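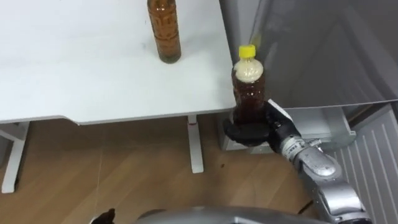 Stenby Hands Kit: gallery and quick notes

Short one this month, a lot going on. Two days with the Stenby hands kit, the dexterous hand pair plus software, rented through Dredard and run on a humanoid in the small office at Sheehan. Full review comes later when the numbers are cleaned up. For now pictures, notes, prices, and the questions that keep landing in the inbox.

What we had: two black hands, left and right. Wrist adapters. One license for Lesteo, which is the task software and the half of the kit people forget to ask about. A case that takes two people to get up stairs. Printed quick start, eight pages, four of them useful.

Price as quoted to us: 3,460 dollars a month for the pair with Lesteo included, or 177 a day with a three day minimum. Shipping both ways is on you. Deposit on top, ask Dredard, they gave us one figure on the phone and a different one in the email.

Setup took the whole first morning. Adapters went on fine. Cables less fine, the connector wants to go in at an angle and the quick start draws it the wrong way round. After that calibration, 42 minutes for both hands, and you do need to leave it alone while it runs. We did not leave it alone the first time. Second time OK.

Job list was plain office stuff. Pick up, hold, move over, put down, hand to the other hand. Bottles, packets, little plastic things, things that roll. 63 runs logged before we packed up on the second day. No lab props, just stuff that was lying around the building.

The bottles

Ribbed drink bottle, yellow cap, fingers curled round the lower half, just off the corner of the desk. Brown tea, foam up top under the cap.

Bottles are the easy end of the list and the part of the kit I'd happily pay for. Ribs help. Smooth ones want the grip setting one step higher and Lesteo wont suggest it, you have to go in and change it yourself. Menu is Grip, then Surface, then Custom. The presets called Soft and Firm are too close together to be worth having both. Full bottles better than empty ones, which surprised me. Empties get squeezed.

Worth knowing before you rent: the approach is slow. Hand comes in, stops, thinks, closes. There is a speed slider, and the top third of it is grayed out unless you call support for the unlock code. Got the code in an hour. Didn't like what it did to the packets so back down we went.

Small items, both hands

Standing at the short end of the long white desk, both arms up. Small white and yellow item in one hand, other hand held lower.

Two-handed work is the bit Stenby talks up most and the bit I have most notes on. Small hard items, good. Anything that crinkles, mixed. The fingertips are fine with a firm edge but a soft packet changes shape as the hand closes and the software keeps re-guessing where the edge is. You can watch it do this on the Lesteo screen, the outline jumps. Newer firmware is meant to calm that down. Ours was whatever came in the case.

Also leave room. Desk ends, door frames, cabinets, walls, all closer than you think once both elbows are out. We moved our start position twice. Lesteo has a keep-out zone tool for this and its good, draw a box on the floor plan and done. Wish we'd found it before the second afternoon.
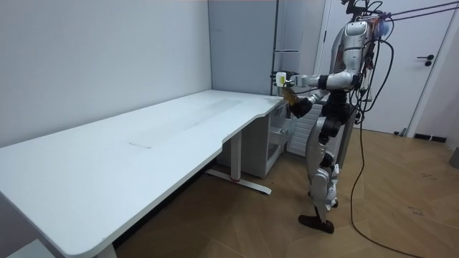
Can I rent one hand and skip the pair?
Dredard only lists the pair. You can run a single hand in Lesteo and leave the other in the case, but the price stays the same.

More from the inbox, fast ones.

Fingertip pads: they wear. Spare set comes in the lid pocket of the case, under the foam. Easy to miss. Swap is a push and a twist, no tools.

Noise: low whine on closing. Fine in an office, you'd hear it in a quiet room next door if the door was open.

Laptop: bring your own. Lesteo wants a wired connection for setup, then wireless is OK for running. Ours dropped out one time and the hand just held where it was until we reconnected, which I'd call the right behavior.

Logs: export is plain text, one line per run, start and stop times and the grip setting used. No charts. Make your own.

Support: phone, 8 am to 5 pm. Picked up on the second ring in the morning, long wait after lunch.

Things I liked
Fit on the wrist adapters. The keep-out tool. Bottle handling start to finish. The stop button on the Lesteo screen is huge and red and stays put on every page.

Things I didn't
Connector. Presets. Quick start guide with the drawing backwards. Speed unlock by phone call, just put it in the menu with a warning on it. And the case latches, one was already bent when it arrived and I took a photo of that right away so the deposit doesn't get ugly. Do the same.

Would I rent again? For a week, sure, if the job is containers and hard items on a desk. For soft packets I'd ask Dredard which firmware is on the unit first and get the anwser in writing. Monthly rate only makes sense if you've got somebody who can run it most days.

Return window is noon on the last day or they bill another 177. Case goes back with both pad sets, used or not. Pack the left hand first, it only fits one way.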